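Workshop tips: what to look at on a robot open day

Small workshops are being invited to a lot of automation open days at the moment. We went to the one Cedico held at its Amberg unit in May 2026, and these are the notes we would have liked beforehand.

Before you go

Take your own parts. The ones on the stand have been picked to suit the machine. We took turned spacers, a bag of rubber grommets and one awkward bracket, and the grommets were the most useful of the lot. Wipe the cutting oil off first or you will be asked to keep them in the bag.

Write down the weight and the widest measurement of each part. Kitchen scales will do. Our bracket weighed 400 g, and the small arm on show was rated for 500 g with the gripper already counted in that figure. Ask about this, as some data sheets give the weight without it.

Wear flat shoes and leave lanyards and scarves in the car.

On the day

Get there for the first demonstration and stay for the second. The first is the polished one. In the second the staff were changing jobs over, and we learned more from watching that than from an hour of talks.

Ask to see the arm stopped and restarted halfway through a job. Look at how many steps it takes and whether the person doing it needs a laptop.

Stand where you can see the gap between the fingers. A gripper has to open wider than your part with a bit to spare on both sides, and the fingers need room to come down next to whatever is in the tray. If your parts sit tightly packed, you will need new trays as well, so put that in the budget.

Simulated work

Part of the Cedico day was done on screen, using a package called Wutora. It is worth sitting through. Ask for the view from behind the gripper, looking out past the fingers, and check the opening there before anything is set up on a bench. 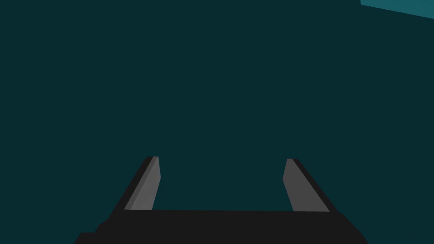 Akolgo wrote in after our October notes to say that the simulation is fine for reach and clearance but told them very little about grip, and that their rubber parts stuck to the fingers as soon as they tried the real thing. They now run 100 picks with their own parts before agreeing to anything.

We would do the same. Keep a tally on paper, and mark drops and double picks separately.

Afterwards

Ask for the price of spare fingers and the delivery time in writing. Our quote for a basic set-up left out the guarding, which added £2,000.

Label your parts bag. We left ours behind.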